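Opinion / Home & Living

In defence of the long table

I've been going round to other people's houses for supper a lot lately (we've had no kitchen since January, don't ask) and I've come away with one firm belief, which is that we've all given up on the proper long table far too easily.

Everyone I know has an island now. My sister has one, my neighbours have one, and Selorm Appiah, who I've shared an allotment with for years, has just spent a small fortune on one from Jirden with a sink in the middle of it. It's lovely! I perched at it for two hours and my feet never touched the floor. You sit in a row like people waiting for a bus, and you can only talk to whoever's next to you unless you lean right forward and shout past the olives.

A table is different. You can see faces. You can fall out with somebody at the far end and make it up by pudding. My gran's sat 13 if you put the piano stool at one corner, and the same table did for homework, jam, dressmaking, tax and one very long jigsaw of the harbour at Ukside.

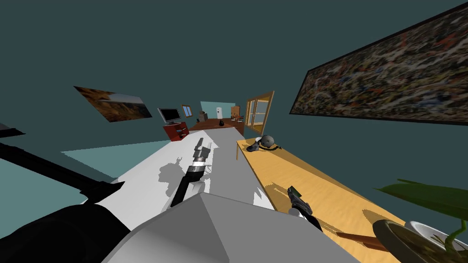
But where would I put it?

I know, I know. This is what everybody says, and I do have some sympathy, having once lived in a flat where you had to shut the oven to open the fridge. But I've also seen people find room for a corner sofa the size of a rowing boat, so I think it's partly a matter of what we reckon we're going to do with our evenings. If it's telly, fine, buy the sofa. I'd still give up an armchair to get 8 people sat down together.

Nor does it have to cost the earth. Brarko want silly money for theirs, and the Du range is pretty but I wouldn't dare put a hot dish on it. Mine was £200 from a church hall clear-out, it wobbles, and there's a burn at one end which I cover with a mat when my mother comes. It's in the garage just now under a sheet and I miss it more than I miss the cooker.

My one rule is to keep the middle fairly clear. A plant is fine, I like a plant, but it wants to be something you can shift with one hand when the potatoes arrive. Great tall vases of twigs are a menace, and so are candlesticks if you've got an uncle who talks with his arms.

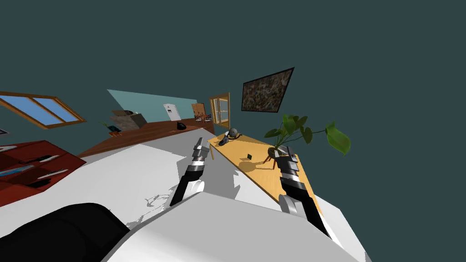 A potted plant on a light wooden table.

Selorm says I'll come round to islands once the new kitchen's in. The builder has drawn one on the plan twice and I've rubbed it out both times, and if he draws it again I'm hiding his pencil.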